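Elemar Hand-Held Gripper Kit: Review After One Club Term

Posted in: Club Equipment, Grippers and End Effectors

The Elemar is a two-finger gripper on a handle, sold as a kit of parts with a camera bracket. Our student robotics club at Biltitbridge bought two of them in February for the manipulation project, in which students record short pick-and-place tasks by hand and use the recordings to train a small arm. This review covers assembly, handling, recording and wear. It does not cover the Elemar software, which we replaced with our own scripts in the first week.

Assembly

The kit arrives as a bag of printed parts, a bag of screws, two linear rails, a trigger linkage and a printed manual. The manual is 20 pages long and the drawings are clear, apart from the one for the linkage, which shows the return spring on the wrong side. Build time for the first unit was one Saturday session of just over three hours. The second took less than half of that.

Printed holes are undersized. Run a drill bit through each one by hand before driving a screw. One student skipped this on the handle and split the shell along a layer line. Elemar supplies the print files, so a new half was ready by the next meeting.

Fingers and travel

The fingers have flat pads and a stepped body, and they close parallel to each other with very little side play. Full opening is wide enough for a mug or a small food tub. Anything wider has to be taken by the rim, and this needs practice. The pads as supplied are too hard for smooth plastic. We added a thin layer of grip tape and had fewer drops.

The trigger has a long pull with a light start and a heavy last third. Students with small hands tire quickly. We limit turns to 20 minutes. A shorter lever would help, and the Fustow gripper we used last year has one, although its fingers flex under load and its rails bind when dusty.

Camera view

This is the strongest part of the design. The bracket holds the camera so that both fingertips stay in view in the lower half of the picture, with plenty of table beyond them. A target at the far side of the bench can be seen well before the hand gets to it, and the approach makes up most of a useful recording.
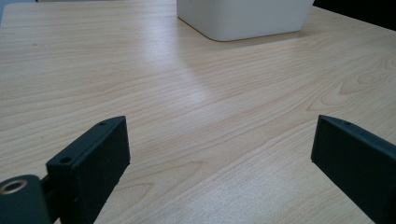 View from the gripper camera, fingers apart, white container at the far end of the table.

Glare is a problem on pale, glossy benches. Ceiling lights leave a bright band on the surface, and with auto exposure the edges of light objects get hard to separate from the table. Lock the exposure before the first take. A matte cloth works too, but it shifts when objects are dragged and the students have to square it up again.

The bracket has no angle marks. If it is loosened, it will not go back to the same tilt by eye, and recordings from before and after will not match. We scratched a line across the joint with a knife. A molded notch would be better.

Recording with a group

The project target was 200 usable takes per task. We reached it on the container task and fell short on the stacking task. Most rejected takes failed for one of two reasons: the hand moved too fast for tracking, or the student began with the fingers already half closed. Neither is the fault of the kit. A start routine taped to the bench (open fully, hold still, then move) fixed most of the second kind.

Weight is acceptable with our camera fitted. Balance is slightly forward. The cable exits at the rear and catches on sleeves.

Wear

After one term, the rails are fine. The linkage pin on the first unit has worn its hole oval and the fingers now close with a small offset. The screws at the fingertips work loose and should be checked weekly. Thread lock is not in the kit.

We also tried the Kusuma pad set, sold separately. It fits without changes and outlasts grip tape, but it costs too much for a club budget.

Scores (out of 5)

Assembly: 3
Camera bracket: 5
Trigger and handle: 3
Durability: 3

Recommended for clubs with access to a printer and at least one patient builder. Order spare linkage pins with the kit, as shipping them later costs more than the pins.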